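4.2 Hand-held gripper: long fingers vs. short fingers

We compared two finger sets on the same hand-held gripper. Set A is the short Clutby finger we used in Section 3. Set B is the longer gray finger cut for this study by Rigoberto Cárdenas. Trigger, spring and marker cubes the same for both. Only the fingers and their mounting screws change, so the tracking side should not care which set is on - this was checked first, see Table 3.

Operators recorded 3416 demonstrations in total over both sets. After filtering we kept 2704. A recording was dropped if either cube was lost by the head camera for longer than the limit in Section 3.4, or if the operator let go of the object before the end tone. Most drops came from lost cubes, and most of those from set A. With short fingers the operator's hand has to come down close to the table, and the wrist turns to make room, which hides one cube behind the other. Set B keeps the hand further back. We did expect some gain here but not this much.

Thin objects were the weak point of both sets. Folded paper, cards, envelopes. Set A pinches well at the tip but crushes the fold when the trigger is pulled fast. Set B bends a little under load so the pinch is softer, and the paper stays upright more often, but the tips can slide past each other if the grip is off center. A rubber pad at the tip was tried in January and taken off again, it left marks on the cards and added play at the screws.

Recordings were made in the shared office at Barajas with the usual furniture left in place. Backgrounds were not controlled. Two operators often worked at the same time in the same room, so a second person can come into view. We didn't remove these recordings and the tracker was not confused by them in the runs we looked at.

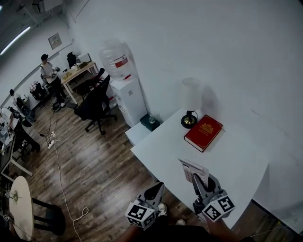

Figure 7. Paper task, gray fingers, head view. Folded paper held upright between the two fingers; a marker cube on top of each. Lamp and red book on the table are distractor objects.

4.3 Controller settings

Replay on the arm used the Flerkon controller with the default gains, then a second pass with the closing speed set to 80 percent. The slower close helped with paper and made no clear diference for rigid objects. Gains were not tuned per finger set. Aishwarya Sastry repeated the paper runs with set B after the mounting screws were retightened; those are reported seperately in Table 5.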